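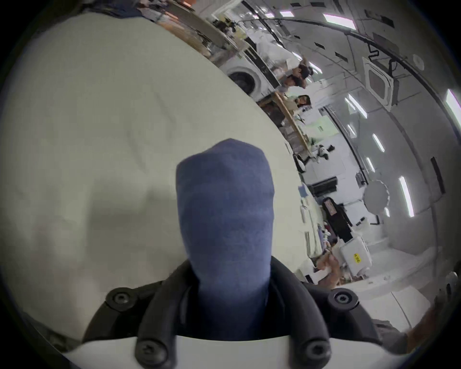
Page 2 of 133

Clomby Community Help > Home and Workshop > Machines and Automation

Can a machine fold flat linen yet? Small laundry room, not a factory

Posted by Madalena Pinheiro
November 5, 2024

Good morning to all. I hope this is the correct section. If it is not, please move my message and excuse me.

I am responsible for the linen of a small guest house group, Leitão, with three houses in the same town. We wash everything ourselves. The washing and the drying are not a problem, as every machine does this well for many years already. The problem is what comes after. Each sheet and each towel must be taken out, shaken, checked for stains, folded and put on the correct shelf. In a full week we fold 932 pieces, and in a quiet week 703. I know these numbers because we pay by the piece for extra help in the season, and I write them in a book.

My employer has read an article and now he asks me every Monday if a robot can do the folding. He would like an answer before December, when he makes the budget. I have looked at many videos. In the videos the towel is always small, always of one colour, and it lies already almost flat on the table. Our sheets are big and cream-coloured, and they come out of the dryer like a rope. I would like to know from people who have tried, not from people who sell.

My doubts are these:

Can a machine with two fingers find the corner of a big sheet when the sheet is in a heap? For my hands it takes two seconds, but I cannot explain how I do it. I think I feel the hem before I see it.

Is it true that the surface of the finger is very important? In one shop they showed me a hand-held gripper where one finger had a knitted cover, blue, like a small sock. I found this strange for a machine but I did not want to ask in front of the others.

If the folding is not possible, is there some other part of the work that I can give to a machine for a normal price? We have one table, one front-loading washing machine in each house, and not much floor.

Thank you in advance, and please use simple words, my technical English is not so good.

Macarena Collado
Member, Workshop section

Hello Madalena,

I worked two years in a textile repair shop where we tested different grippers, so I can answer a part. I am not an engineer. I was the person who put the cloth on the table and took it away again, a great many times.

To your first doubt: finding the corner is still the hardest thing. A box has always the same shape, but a sheet has a new shape every time you let it fall. The better systems pick up the cloth at any point, lift it, let it hang, look for the lowest corner, and take that one with the second hand. Then they do it again. It works quite well with hand towels. With a double sheet it needs a lot of height, because the cloth must hang free, and a sheet which touches the floor must go back to the wash. In our shop the ceiling was too low for this and we had to stop at pillowcases.

To your second doubt: yes, the surface matters, and you should have asked in the shop, it is a normal question! Hard smooth plastic slides on cotton. Rubber holds well but sometimes it holds two layers when you want only one, and then the fold is wrong from the beginning. A textile cover is softer and behaves in another way against the cloth. I cannot tell you which is best for your linen. Take one of your own sheets with you, an old one, washed many times, and ask them to try it in front of you. New cloth is stiff and easier to handle, so do not accept a demonstration with new cloth.

About the speed. The pillowcases we did by machine were slower than mine by hand, and I am not fast. If nobody waits for them this is maybe not important – a machine can work in the evening. But somebody must be near, for the moment when it drops one. We tried to leave it alone over lunch and found the whole pile on the floor.

For your employer I would write: towels perhaps, sheets no, and ask again in some years.

Valtetti
New member

No. We looked at it for our hotel and it is too expensive. Buy a second table.

Cloken
Member

I agree with Macarena in general, but I want to add something to the third point, which was not answered.

There are feeding and folding machines for flat linen, and they are old technology. You need a person to put the corners in the clips, and after this the machine does the rest. They are reliable. They are also very big, longer than most rooms in a guest house, so for you I think it is not a solution unless the three houses send everything to one place. Did you calculate this possibility? If all your pieces pass through one room, a used machine begins to make sense. If they stay in three rooms, then not.

What I would do first is cheaper. We put a bar on the wall at the height of the shoulder, with two clips. One person hangs two corners on the bar and folds the sheet alone, without a colleague on the other side. For us it helped more than anything electric. Sorting is another job you can look at: small washable tags are sewn in the hem and a reader says which house the piece belongs to. The reader makes mistakes when the pieces lie too close together, so keep a little distance between the piles.

One correction to Macarena: I have seen a two-armed robot fold a double sheet completely, once. It was a good fold. The man beside it had prepared the corners before.

Madalena Pinheiro

Thank you to all three, also for the short one. I did not think of bringing the linen to one house, I will measure the room on Thursday. The bar with clips I will try already this week. Cloken, could you write me how wide is the distance between your two clips? Our biggest sheets are for the family room and I am afraid that the bar will be longer than the wall.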